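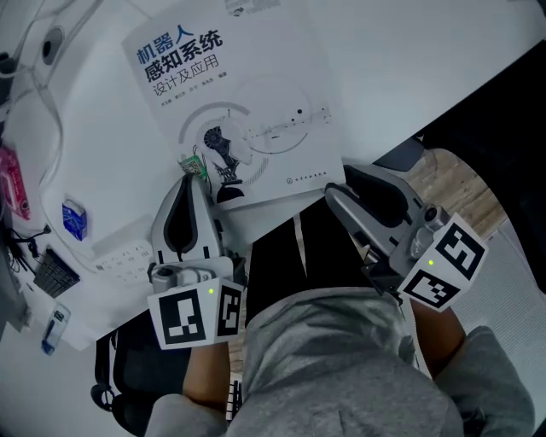

1/ Muriithi hand-held gripper kit, first real go

Pair of grippers, one per hand, marker cube with a little green light at the base of each. No robot arm needed to record. You hold them, you do the job, the kit logs what your hands did. We're deciding if we buy or send back. Loan runs till the end of next week so this will be quick and messy.

2/ Setup. Box to first usable recording took 19 minutes and most of that was the updater. Calibration is just holding both tools up and turning them slowly till the app stops complaining. Fine. The quick start sheet skips a step btw, you have to pair left before right or it swaps them and you get mirrored data. Lost a whole batch to that.

3/ Task today is books. Tilt, square up, nudge across the desk. Sounds dumb, hard to do well. Hardcovers are heavy and slick and you learn fast that two fingers on the bottom edge is a different thing from a palm. The one on robot perception systems (机器人感知系统) got the most desk time. Good size for it.

4/ Weight. OK for short takes. My wrists wanted a break after 8 in a row. Hipólito Painemal has bigger hands and says the handle is too skinny, I say its fine, so try before you buy I guess

5/ The finger pads are the best part. The Allel pair we rented in December had harder pads and everything skated. These give you a bit of feel. Not a lot. A bit.

6/ Software, meh. Playback is nice, both hands side by side. Export is slow and the file names are nonsense. Allora support answered my email in 2 days, polite, told me a rename option is comming. Didn't say when.
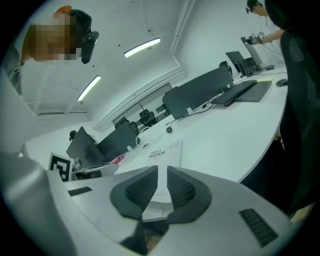
7/ Getting asked this a lot: can you use just one gripper and skip the second?

Sure, single-hand mode is in the app and it records fine. You pay for the pair either way though, they don't split the kit.

8/ Marker tracking. Solid as long as you keep the cubes turned where the head camera can see them. Cross your arms and it drops. You get a beep, you redo the take. Would like the beep louder, our room at Vundisstead is noisy.

9/ Stuff I'd want fixed before paying full price:
- pairing order in the manual
- export speed
- a fatter grip sleeve for the handle
- spare pads in the box, there are none

10/ Leaning buy. One kit, not 2. Hipólito wants another week with it first, wants to try thin paper and cables, things that flop. Will add to this thread when he does

Mar 26, 2025

Recent threads
Rented the Allel pair, notes from December
Wrist straps for long recording days
How we name our takes (badly)
Desk lighting and marker tracking

Contact | © Vundisstead bench notes | Back to top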